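# Evening Light and Reading Comfort in Student Rooms

Jabari Mugo and Eduardo Mangubat, project report, second draft

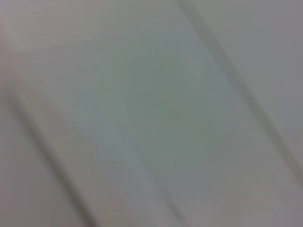

Our project asks if the light in student rooms is good enough for reading after dinner. We chose this subject when many students in Gorska Hall told us that their eyes are tired in the evening. The main difficulty is that people do not agree on what "good light" means. Some want a bright desk, others want soft light on the whole wall. A pale surface can go from off-white to a much darker gray, with no clear border between the tones, like the soft edges along the dark slanting streak at the top of this report. For this reason we did not ask the students to judge brightness by eye. We used a light meter and wrote down the number.

## Method

We visited 21 rooms in August, always after 9 in the evening. In each room we measured at the desk, at the pillow and next to the door. The student then read two pages of the same text and filled in a short form. The form was prepared by Eduardo and was tested first on our neighbors, who found two questions confusing. We changed these questions.

## Results

The highest value at a desk was 1,196 lux, in a room with two lamps placed very close to the book. The student there complained of glare. The middle value for all desks was 627 lux, and most students in this part of the list were satisfied. At the pillow the values were much lower, but many students do most of their reading there.

## Problems

The meter was lent to us by the Zawadzka laboratory and we had to return it earlier than planned. Therefore we could not repeat the measurements in the rooms on the north side. Also, one form was lost.

## Next step

We would like to measure the same rooms again in winter and to add a question about phone screens. Jabari will ask the laboratory if the meter is free.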